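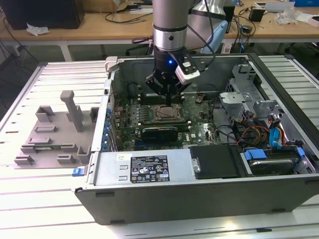
Na oficina partilhada Salazar, o braço que desmonta computadores velhos começou como projeto de garagem. "Queria tirar módulos de memória sem partir as patilhas", diz o autor da montagem, que pediu para não ser identificado.

O primeiro dedo da garra era demasiado largo. "Fiz 11 versões até caber entre os componentes", conta. Gastou mais de 400 euros, quase tudo em motores.

A câmara no pulso veio depois – antes disso, acertava as posições à mão. Falta resolver os cabos: "Às quartas-feiras trabalho só nisso."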